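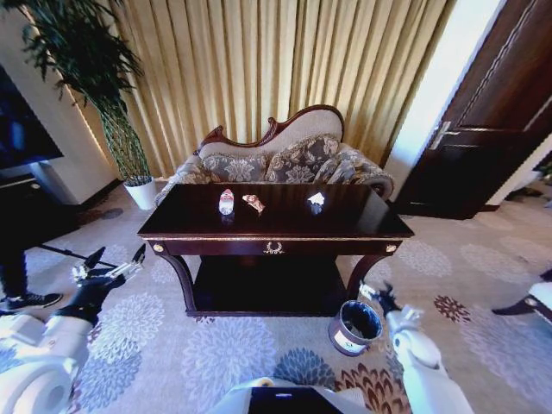

Table, sofa, two arms. The usual start.

I got Zodwa's message about the left gripper closing late, so out came the hex keys again! Both sides get the same checks, fault or no fault – I learned that one in March.

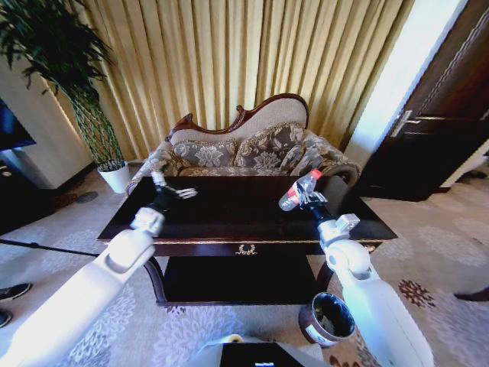 First the arms go to their ready pose over the table, then I run 12 slow open-and-close cycles per hand and listen. A dry pivot ticks. Kieran swears he can't hear it (he can).

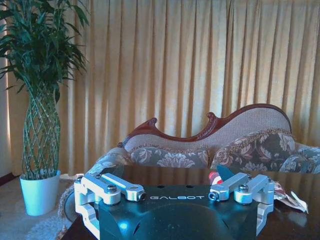 Then I snug up the socket-head screws on the linkages, wipe the silver parts down, and zero the fingers in Trerketti. If the zero drifts over 500 cycles, the pivot pins get swapped.

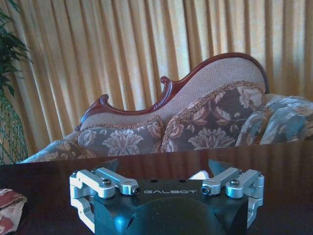 Next up: wrist cables

Oisín is sending me the new clips, so that's my next evening gone.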